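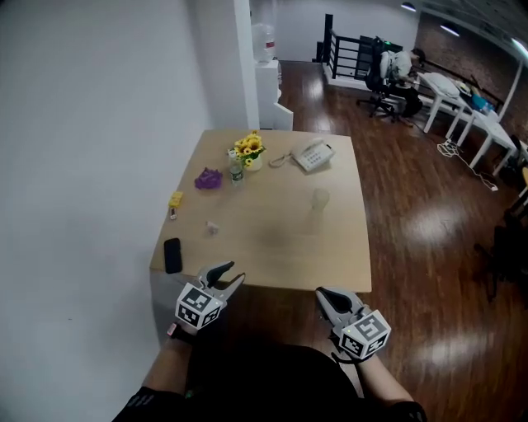
Henao wrote on 2018-11-15:
> The draft biography for the Flallitz page says the sculptor left the Kumover workshop at 19 and never went back. Where does that come from? The school register I copied has the family still in Kumover two years later. I would also like to know why the sanatorium stay is left out.

The age comes from the obituary in the parish paper, and I took it over without checking. Your register is the better source, so I will change the sentence to say the apprenticeship ended at 19 and leave the move undated.

The sanatorium is in the longer version, page 14. I cut it from the web text for length, but it can go back in. It explains the gap before the first woodcuts – there are 13 of them, all signed, and none is older than that winter.

Still open is the training at Planwood. The letters mention evening classes there, but the enrollment lists I have seen skip those years. If your copies include the November lists, please send me the pages for the drawing class. I don't need the rest.

I will hold the Flallitz page until I have them.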